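Food Prep and Storage, Unit 4
Wrapping and Covering
Handout for the Friday section (Bassey)

Read this before lab. Bring it with you, because the storage log is on the back of the printed copy.

1. What wrap is for

Plastic film keeps air off food and keeps smells from moving around the cooler. It does not make food last past its date, and it does not replace a lid on anything that will be stacked. For this unit we use film on bowls, half-cut produce, cheese, and dough that is resting. Soups and sauces go in lidded tubs.

2. Setting up the box

Put the box on the table with the long side facing you and the cutting strip where you can see it. Most boxes have the strip on the front edge or under the lid, and a few have it on the bottom, so check before you pull. Push in the end tabs if the box has them. They hold the roll in place. If your box has no tabs, keep one hand on the roll.

Wipe the table first and dry it. Film picks up crumbs and flour from the surface, and whatever it picks up ends up facing the food.

3. Pulling and cutting

Pull the film out low and straight, with both hands, keeping it close to the tabletop. Pulling up into the air is how it folds over and sticks to itself. For a standard mixing bowl, take the width of the bowl plus a hand on each side.

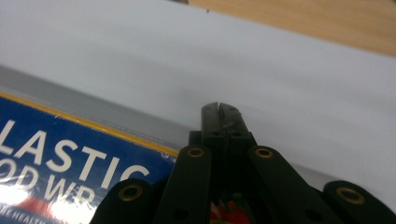 To cut, hold the film down on the far side of the strip with your thumb, then bring the box down and across in one motion, starting at a corner. Don't saw at it. Keep your fingers off the teeth. Last term we had two cut thumbs, both from people reaching across the strip to catch a loose end.

If the end of the film gets lost on the roll, press a piece of tape to the roll and lift. Don't pick at it with a knife.

4. Covering

Bowls: lay the film over the top, press one side down, pull gently to the other side, press again. Then go around the rim.
Cheese and cut produce: wrap tight against the cut face.
Dough: oil the film lightly and leave slack for the rise.
Custard and pudding: the film goes right on the surface so a skin doesn't form.

Check every sheet for specks before it touches food. If there is dirt on it, throw that piece out and pull another one.

5. Labels

Every wrapped item gets a label with contents, date, and your initials. The label goes on the side of the container. Labels stuck to film come off in the cooler.

6. For lab

Work in pairs. Each pair wraps one bowl, one half onion, and one block of cheese, then fills in the log. The lab kitchen has space for up to 26 people, so go to the section you signed up for. Lụa Ông has the makeup list. Logs go in the tray by the door before you leave.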